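Table Tips for the Robotics Club Kitchen Project

Our club has been working on kitchen chores since October, and by now the list of things we wish we had known on the first day has grown long enough to share. The students at Núñez chose the theme themselves. They wanted tasks their families would recognize - wiping up, moving a cup, putting a spoon back where it belongs - and I was glad of it, even though it meant that half of what we learned had more to do with housekeeping than with programming. If you are starting a project like ours, or if you are a parent who has been asked to send in cups and trays, I hope some of this saves you an afternoon.

Start with a bare table. We wipe ours down before anything goes on it, and we let it dry all the way, which takes longer than impatient teenagers believe. A damp patch under a light cup will make it skate when the gripper nudges it. A plain white top has served us well, though it does show every drip of cocoa.

Choose dishes in colors that stand apart from the table and from each other. Javiera Arancibia brought in a set of pale bowls that looked lovely and gave us nothing but trouble, as the students could hardly find the rims when they played their recordings back. Brown and beige are easy on the eyes and easy to pick out. Thrift stores are wonderful for this! We bought most of our first batch for 10 dollars, including a butter dish that we still haven't found a use for.

Fill cups less than you think you should. Half is plenty for a beginner, and a third is better if the cup is small. For practice pours we stir a spoonful of milk into 200 milliliters of water, so that the level is easy to read from across the table. Pour it out at the end of the day, please, and rinse the cup right away. I have come in on a Monday to one that had been forgotten, and I don't recommend it.
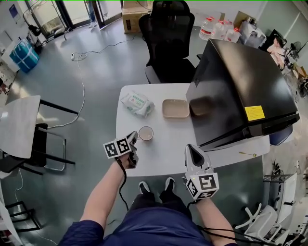

Macarena Ulloa

Wet wipes belong on the table with everything else. We used to keep them in the supply closet, and by the time somebody had gone to fetch them, the spill had reached the edge. Now a package stays within reach of whoever is working. Press the flap down after each wipe or the whole stack dries out over the weekend, and if it does dry out, a little clean water poured in and left for an hour will usually bring it back for table duty.

Big appliances go down first, small things after. Once the heavy piece is where you want it, leave it alone and arrange the dishes to suit. Every time we shifted ours to make room for a tray, the students had to begin their set of runs over again, and there was some groaning. A few strips of painter's tape under the corners will tell you where it goes after cleaning.

Cables deserve more thought than we gave them. Let each one run from the grip down along your arm and off to the side, with enough slack that you can reach the far end of the table without a tug. Renato Ibarra ties his back with a loose loop of soft hook-and-loop strap, the kind sold for garden tomatoes. On the floor, keep cords close to the wall if you possibly can.

Marker cubes should be kept clean and handled by the edges. Greasy fingerprints leave a shine on the printed squares, and the tracking gets jumpy. A dry cotton cloth is all we use. (One of our younger members tried dish soap, and we reprinted that set.)

Short sleeves, or sleeves pushed well up, are the rule at the table. Loose cuffs drag through sauce and catch on spoons. Closed shoes too, always.

Rest your arms. Chunhua Mao kept our log this fall and wrote down 166 runs in the first month, and the sloppy ones were nearly all at the end of a long sitting. We trade places after a few tries now, and whoever has just finished gets the chair and a drink of water.

Last of all, sort the small things into a shoebox before you leave. Spoons are forever wandering off. Aisling Lynch lines our box with a folded dish towel so they don't rattle, and she would like the blue towel returned to her after the holidays.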